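# Standing charges and low-use households: what the tariff change in Prusgate did to small bills

Project report, second year, Energy and Public Policy
Henrique Moreira and Lourenço Lobo

## 1. What we set out to do

Our project looks at one change to household electricity prices in Prusgate. In February the local supplier, Bretura, raised its daily standing charge and lowered its price per unit at the same time. The company told customers that the average household would pay the same as before. We wanted to find out who would pay more and who would pay less.

A standing charge is the part of the bill that does not depend on use. A household that is away for a month still pays it. When it goes up and the unit price goes down, homes that use a lot gain and homes that use little lose. The size of the effect depends on how far use varies between homes, and we could not find any published figures for Prusgate on that. So we collected our own.

## 2. Method

We asked households in two parts of the town, Colo and the streets behind the Aebischer works, to let us copy the figures from their last four quarterly bills. 30 households agreed. One was dropped later as two of its bills were estimated and did not match the meter, which left 29. We took down the units used, the amount paid and the number of people in the home. No names or house numbers were kept.

For each household we worked out the yearly bill under the old tariff and again under the new one, with use held the same. This is a weak point, as people may change their habits when the price changes, but with only a few months of the new tariff to go on we had no way of measuring that. Lourenço built the spreadsheet and Henrique checked every row against the paper copies. Three typing errors were found and put right.

We also read the papers from the public hearing on the tariff, including the supplier's filing and the written objections.

## 3. Results

Of the 29 households, 18 paid more under the new tariff. Nearly all of these were homes with one or two people. The lowest user in our group took 701 units over the whole year and had the largest rise as a share of the bill. The highest users, mostly families in the larger houses in Colo, all paid less.

The result fits the claim that the average stayed the same. If we add up all the bills in our group, the old and new totals are very close. A few large savings at one end are balanced by many smaller rises at the other, so the average says little about what happened to most people.

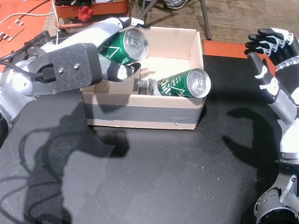
We then asked how the fixed part of a bill ought to be set, and found that the hearing papers give two answers. The supplier says that wires, meters and billing cost the same for every home, so every home should pay the same towards them. The objectors say that the network is built to meet the highest demand, and that homes with low use add little to it. A plain comparison helped us here. Take a can of drink: the can itself costs the maker the same whether the buyer finishes it or pours half away, and the supplier sees a grid connection in the same way. The objectors would answer that cans come in one size and household demand does not. We think both sides have a point, and the filing does not give enough detail on network costs to settle it.

## 4. Low use and low income

We had expected to say something about income, but our data do not allow it. Some low users are pensioners living alone, and at least two are people who work away from home for much of the year. Homes with electric heating can be poor and still use a great deal, and these gained from the change. Several objections at the hearing treated "low use" and "low income" as the same thing — our group is too small to show how far that is true, but it does show that there are exceptions.

## 5. Limits of the work

- The group was not random. People who were cross about their bills were probably more willing to take part.
- Only two areas were covered, and neither has many flats.
- We did not include homes with prepayment meters, which are on a separate tariff.
- Solar panels were left out. One household has them, and its figures are for units bought from the grid only.

## 6. What we would suggest

Bretura could offer a second tariff with a low standing charge and a higher unit price, and let customers choose. This was raised at the hearing and turned down on grounds of cost, though no figure was given for that cost. We would also like future filings to show the effect on low, middle and high users in separate rows, with the number of homes in each. The supplier has the meter data to do this.

If the project is carried on next year, the first job should be to collect a full year of bills under the new tariff from the same households and see whether their use has changed. The blank recording sheet and the spreadsheet are in the course folder.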